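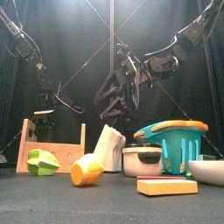 4.2 Lumps and leftovers. Probate lists run room by room, and most of them run out of patience. The appraisers at Stedham begin with the good bed, the hangings, the brass, each with its own price, and by the back chamber they are writing "other trash" and one sum for the lot. We call these lines lumps. A lump is a judgment about what was worth a word, made fast, by neighbors who wanted to get home. The modern eye does the same thing. Take a tabletop crowded with household objects and toys (Figure 1): a wooden box gets named early, being a box and being wood, and much of the rest slides into "things." Box, chest and coffer are the most stable words in our lists for the same reason. Easy to say, easy to price.

Not every lump is lazy. The 1621 list for the widow at the mill gives "old stuff in the loft" a higher value than the table and both stools below it. Something in that loft was worth money and the men knew it. Wool, possibly. Or malt, which turns up two doors down in a loft of much the same size. We can't tell from the list and the will is no help – it leaves "all the rest" to a son and stops.

Spelling first, then sense. We grouped variants by hand (cubbord, cobberd, cupboard) and left alone any word we could not place. There were 51 of these, mostly tools, mostly from the dairy. Table words gave less trouble. Shape is given only when it is unusual for the house, so "one square table" (compare the top in Figure 2) tells us something about the others, which go without. Color almost never. Black appears for cloth and for one cow.

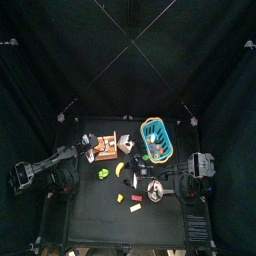

Savita Nautiyal, reading a draft of this section in May, objected that we treat the lump as a failure of the list when it may be a courtesy. Neighbors who wrote "other trash" were keeping a poor man's belongings out of the record, she argued, and maybe keeping his fees down too. Fair point. We have gone back over the low-value lists with it in mind and in 6 of them the lump does fall right where shame might: bedding, under-linen, the close stool. Elsewhere the pattern is weak. Rich houses lump as well, just later in the list and for more money.

What we can say. Lumps come late, they come upstairs, and they come in the same hand as the detailed entrys above them, so a change of clerk won't explain it. Tiredness might. So might bad light, a point Gonzalo Lorente has pressed on us more then once and which we have no way to test. Lists taken in winter are too few here. The two that survive are both short, both torn at the foot, and one is missing its total.

Values for lumped entries are taken up in 4.3, along with the problem of the malt.

Contact the editors | Copyright remains with the authors | Back to top

This site uses cookies to remember your reading settings. Accept / Manage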